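Zedness two-hand controller: grip stall fault, frequently asked questions

Last updated July 13, 2021

What is fault 411?

Fault 411 is raised when a finger drive keeps pushing against a surface and the joint does not reach its commanded angle within 200 milliseconds. The controller then holds both hands in place and stops the task.

Which versions are affected?

Release 8 only. Earlier releases use a different contact check and do not raise this fault.

Does it appear in simulation as well as on hardware?

Yes. It was first logged in the Flekilness kitchen model, in tasks where one hand works close to an appliance and the other waits over the worktop. Of 107 logged stalls, almost all involved the fingertips meeting a hard edge at a shallow angle.
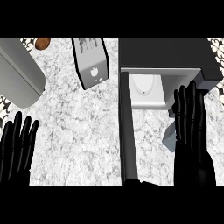

Simulated kitchen worktop, right fingertips at the corner of the white compartment.

Why does the idle hand stop too?

Both hands share one motion queue. If only the stalled hand were held, the other could carry on with a step that depends on it. This is intended behaviour and cannot be switched off.

Can I clear the fault and carry on?

Not straight away. On hardware, press the emergency stop and check for trapped fingers, cables or objects. Back the stalled hand off in manual mode at the lowest speed, then clear the fault. In simulation, reset the task from its last saved state.

Can I raise the time limit instead?

No. A longer limit lets the drive push for longer and may damage the finger tendons. Units returned to the Van Wijk workshop with an altered limit are repaired at the owner's cost.

When will it be fixed?

A revised contact check is on test at Clatirville and is planned for October. Until then, add a clearance margin around appliance doors and rims in the task file.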